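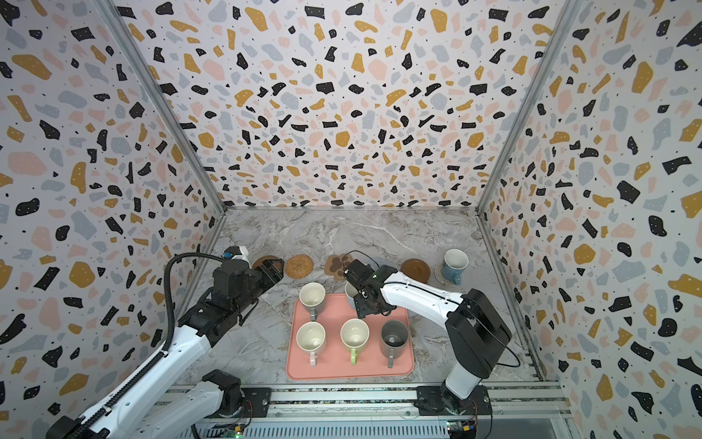
Okay, I've been baking one loaf of rye every weekend since March and I have to talk about it somewhere, so you're getting a thread.

My starter is called Gisik. Ottilie Grabner gave me a spoonful in a jam jar and said "feed it and leave it alone." I did the first part. I opened that lid maybe 17 times the first day.

Rye dough is nothing like wheat dough! It's basically wet cement. I kept kneading and adding flour and getting bricks. Then Ottilie told me to stop kneading, just stir it and scrape it into the tin – and the next one had actual holes in it.
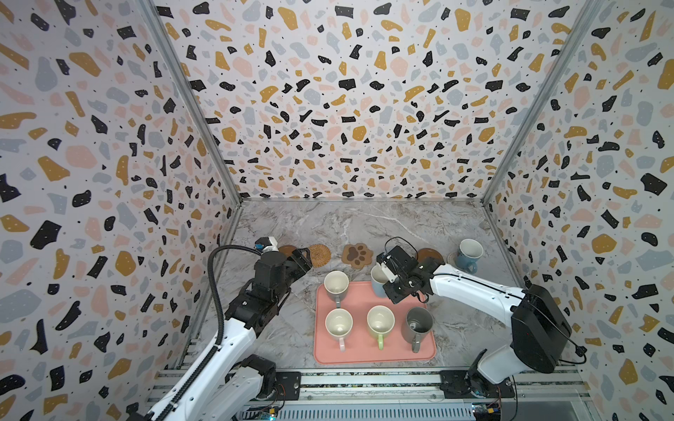

Terrazzo pattern, marble pattern, all in one spot.

Things I've changed so far: 200 grams of the flour goes in the night before with the starter. Caraway gets toasted in a dry pan first (do this, the smell is unreal). Lid on for the first half of the bake.

And you have to WAIT to cut it. I used to give it 2 hours and the knife came out gummy every time. Now it gets wrapped in a towel and sits overnight. Torture, but the slices are so clean.
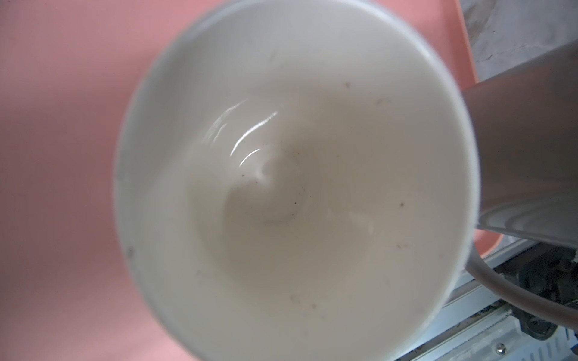 Fengying Lu asked what I eat it with. Salted butter and radishes, mostly. Also cold with plum jam, standing up, at 6 in the morning – I'm not proud but it's so good.

Next up is a loaf with grated apple in the dough. Zuzanna Jasińska swears by it and says to squeeze the apple out well or the middle never sets. If anyone has done it with pear, please tell me how much you used!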